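Birnent puts second two-armed robot into next year's budget

February 1, 2026

Birnent is to buy a second two-armed robot for its Turoro handling project, with the order going in before the end of spring. Money was set aside in December. Two suppliers are left on the list, Daza and Likier, down from 11 in the first round.

Tests on small coloured blocks carry on in the meantime, both arms working over one table.

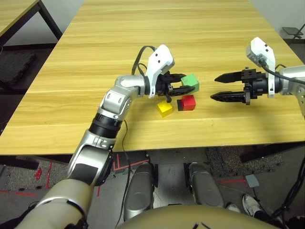 The purchase price is the wrong thing to argue over, according to one reader of our last piece, who wrote in to say that spare fingers, cables and service visits ate nearly 30 per cent of their own equipment budget in the first year and were never planned for. Birnent says running costs have a seperate line this time, fixed for 13 months.

Delivery is the other worry. Likier quotes 13 weeks, Daza is quicker but wants half up front. No decision yet. Training is extra with both.
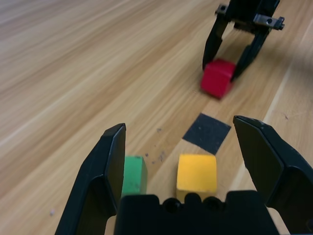
Grippers are being priced apart from the arms, as the project expects to change them more often. Both firms have been asked to quote for plain two-fingered ones, same general sort as the black pair now in use, one of which has the red cube between its fingers while the green and yellow stand over by the other. Softer finger pads are down as an option, to be be costed later. Quotes are due back by the end of the month.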